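Is the Drerkar two-arm kit worth it for small pick-and-place work?

Posted by benchrat_mn in Robotics & Automation > Kits and Hardware
07/08/2025

I run a small training room with one long bench and I'm looking at the Drerkar two-arm kit from Juška. We would use it to teach people how to operate arms remotely and to record short handling tasks. No factory work, no heavy parts. The largest thing it would ever pick up is a coffee mug.

The quote I got has the two arms, the wrist mounts, the head camera, the operator station and the basic software license. The multi-finger hands are an add-on at $1,219 each. The sales rep says the hands are what make it worth buying, and that with plain grippers I might as well get something cheaper. He may be right but he is also the person selling the hands.

What I'd like to know from people who have used one:

How well do the hands deal with small rounded things that don't have a flat side? Most demo videos I find use blocks.

How much room do two arms need before they start getting in each other's way?

Is the service plan any good? It's billed yearly, renews in October, and the page about it doesn't say much.

I have power and network at the bench already. I don't have anyone on staff who writes robot code, so anything that needs a lot of that is out. Thanks.

tabletop_tess
Member, 98 posts

We've had the kit with both hands since last fall, at a training center in Skokness. We bought it with our own budget and Juška doesn't give us anything, so take this as a normal customer opinion.

Short version: yes, for the kind of work you describe, if you buy at least one hand. Our room is set up much like yours sounds. The operators are mostly people with no technical background and they are doing useful practice by the end of the first day.

On rounded things, the hands are good but slow to learn. The trouble is mostly with the operator. New people try to pinch from straight above with two fingertips, the way you'd pick up a grape, and the object rolls. After some practice they come in lower, keep the fingers together, and let the thumb do the closing. We don't let anyone move on to a second object until they can do the first one both ways, left hand and right hand.

The exercise we use the most is a two-sided one. A shallow dish goes in the middle and a rounded object goes on each side. The left hand handles the left one and the right hand handles the right one. A mug stands at the back left and the operator has to leave it alone. It sounds too easy. It isn't, because the left arm has to come in at an angle and the wrist straps stick out farther than people expect.
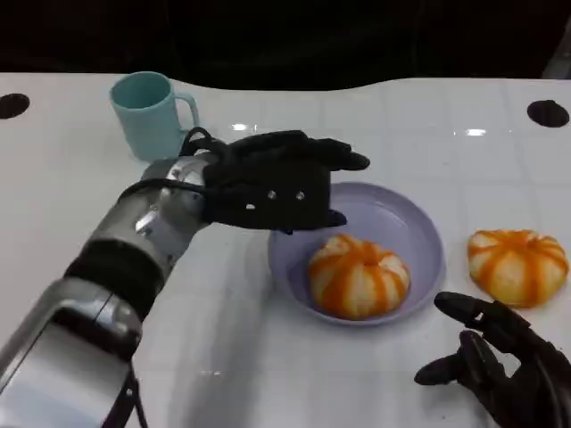
Left hand above the dish, right hand coming in from the corner.

The point of the exercise is that both hands end up near the middle at once. Operators get used to looking at the fingertips and forget they have a wrist. The mug gives them something to think about back there. If you have a tall, light cup you can use, do the same.

Room: the arms come in from the two front corners and meet at the center. I'd want a clear top with nothing along the front edge. We tried a narrower table first and the forearms were always over the work. Whoever was on the left side couldn't see what the left hand was doing, and the head camera is all they have to go by. If your bench is deep, use the depth. Put the objects farther back than feels natural when you're standing there.

Get the surface right too. A shiny white top looks clean but it throws the overhead lights back at the camera, and you get bright spots near the back of the table. With dark hands on a white top you at least get good contrast on the fingers. I'd still pick matte white if I was buying again. Lowering the room lights helps some.

The hands themselves have held up. We replaced one fingertip cover in the first 90 days and that was under warranty. The screws on the wrist housing need checking. We do it every Monday along with the cables, and it takes a few minutes per side. One strap worked loose over the winter and nothing bad came of it, but I would put it on a checklist.

The software is fine for recording and playing back. You don't have to write code for that. The sorting and labeling part is clumsy, and exporting a session to anything other than their own format means going through a menu that seems to have been translated twice. We write our own notes in a spreadsheet next to it.

One habit that saved us a lot of arguing: reset to the same starting layout each time. Dish empty in the middle, one object per side, mug at the back left with the handle pointing right. We put the layout on a card by the station. When the layout drifts, people blame the arms. 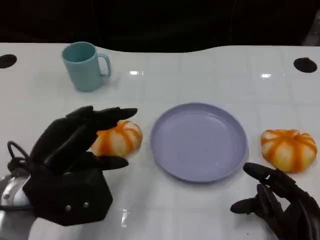

What it costs to keep running

I should have put this first, since it's where I'm least happy with it.

The hands at $1,219 each are the price you see. You'll also want spare fingertip covers, and they come only in packs. The calibration visit is included once. After that it's billed unless you're on the service plan. We are on it, and we used it twice. The first time was a phone call that fixed a camera offset. The second time they wanted the left hand shipped back, and we were down to one hand for 26 days. The rep offered a loaner only after I asked for one in writing.

So if you join the plan, ask about loaners before you sign and get the answer on paper. Also check whether October means the first or the last of the month. Ours was charged on the first and I had assumed I had until the end to cancel.

For your situation I'd buy one hand and one gripper to begin with. You can add the second hand later and the mount is the same.

oldcell_tech
Member

I don't agree with all of that. I service automation for a living, mostly older stuff, and I was hired to install a Drerkar at Skukulham, a shared workshop in my area. I don't own one.

My main point is that you should decide what you want to teach. If it's remote operation, where a person drives and learns how it feels, then the hands are useful, because people have hands and they understand it right away. If it's recording tasks so that something can be repeated, a gripper gives you fewer ways to go wrong. You'll get more clean takes out of a gripper in an afternoon than out of a hand, at least in the first months.

The gap is the thing to watch in two-sided work like the one described above. When you bring a tool in sideways toward an object that sits close to a dish, the space between the tool and the rim gets small very quickly. With the camera up at head height you see that gap from above and it looks bigger or smaller than it is depending on where the shadow falls. Start people with more distance between the object and the dish, and close it up over a week or so.
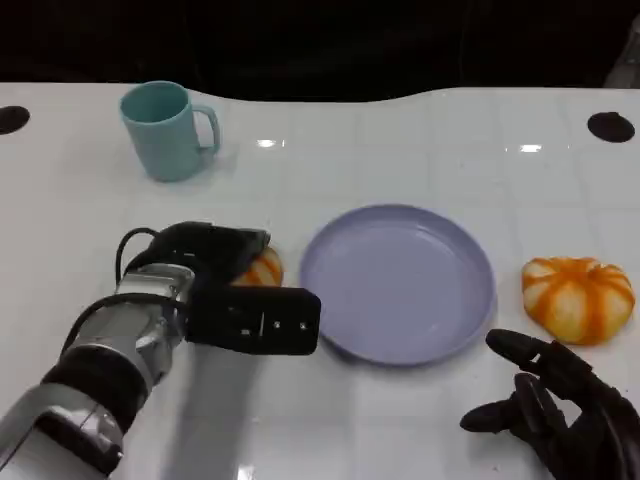 Same goes for speed. The default speed on the Drerkar is too high for beginners. There's a setting for it in the operator menu under motion, and it can be locked. Lock it. At Skukulham they left it open and within a couple of weeks each operator had their own number, and none of the recordings could be compared.

Cables are the other thing. The loop at the left wrist needs to be loose enough to turn but not so loose that it catches on the forearm. The manual shows it tight. Leave it a bit longer than the manual says, turn the wrist through its full travel with the power off, and look at it from the side. Then do the other arm. Most of the faults I was called back for after the install were a connector that had been tugged part way out.

About the bench: check how it's built before you order. These arms aren't heavy but they move quickly, and a bench that flexes will make the camera view shake. I had them bolt the table to the floor at the back legs – you might get away with rubber feet and a load on the lower shelf. Try pushing on the corner with one hand. If the top moves, the arms will move it too.

No opinion on the plan. The shop didn't buy it and pays per visit. They've had three so far.

just_visiting_77
Member

we have the one-arm version of this with the gripper and its ok. support answers email next day usually. the manual is bad, get the pdf off the Juška site and not the printed one, the printed one is for the older wrist

cant speak to the hands

benchrat_mn
Original poster

Thank you, this is a lot more than I got from the quote. I'm going to do what tabletop_tess said and ask for one hand and one gripper. I went out and pushed on the bench and the top does move, so that gets dealt with before anything gets ordered.

Two follow-ups if anyone is still reading. Does the kit care which side the hand goes on, or can I swap it over? And is the speed lock per user or for the whole station?

tabletop_tess
Member, 98 posts

The hands are sided, so a left is a left and you can't swap it. The gripper can go on either arm. Think about which hand most of your people will want to practice with and order that one. We had more right-handed people but the left side turned out to be where they needed the practice, so I'd have gone left.

Speed lock is for the whole station on our version. There was an update note saying per-user settings were planned. I haven't seen them yet.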